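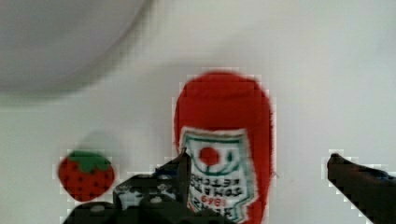 Plush ketchup bottle in red pile fabric with a printed label.

Washing small plush toys by hand

Surface washing suits toys with printed or glued parts. Full immersion is only for toys with a sewn-in care tag that allows it. Check the tag first. If it has been cut off, treat the toy as surface wash only.

You will need
A bowl holding at least 3 litres
Liquid wool detergent (I use Fadberg, unscented)
Two white cotton cloths
A soft baby toothbrush
A dry towel

Surface wash
1. Brush off dust in the direction of the pile.
2. Mix 500 ml of water at 30 degrees with half a teaspoon of detergent. Whisk until there is foam on top.
3. Test the foam on a seam at the back. Press with a white cloth for one minute. If dye comes off, stop.
4. Work the foam in with the toothbrush, one small area at a time. Use foam only — the stuffing should stay dry.
5. Dab printed areas with a damp cloth. Do not scrub them.
6. Wipe with the second cloth, wrung out in clean water, until no foam is left.

Drying
Stand the toy on the towel away from radiators and turn it every few hours. Brush the pile once when half dry and again when fully dry. A hairdryer on the cool setting is fine if held 40 cm away.

Grease marks
Cover with cornflour, leave overnight and brush off before step 1. Repeat if the mark still shows.

Dale Perron
Updated Jan 29, 2025: water temperature corrected in step 2.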